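Ticket 1762: abstract upload fails, archaeology student session
Opened by: Unnur Hauksdóttir
Assigned to: Zarmeena Gondal

When I submit my abstract on the Bokness excavation, the form stops at page 38 of the attachment and shows "Illés: file not accepted". I tried with two browsers.
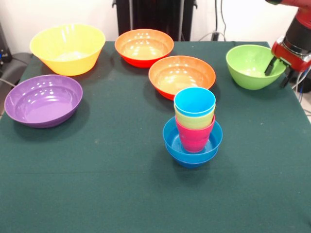

Bowls and cups on the green cloth

Zarmeena: Please save the site plan again as a smaller file. The limit is 12 MB and yours has 17.

Unnur: I did this, but the same message came.

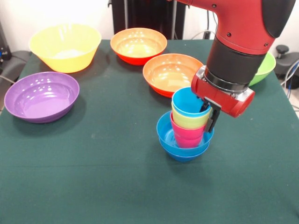 Same table, with the cups nested

Zarmeena: The letter "ð" in the file name was the problem. I renamed it and the upload is complete.

Status: closed, 28 Aug 2021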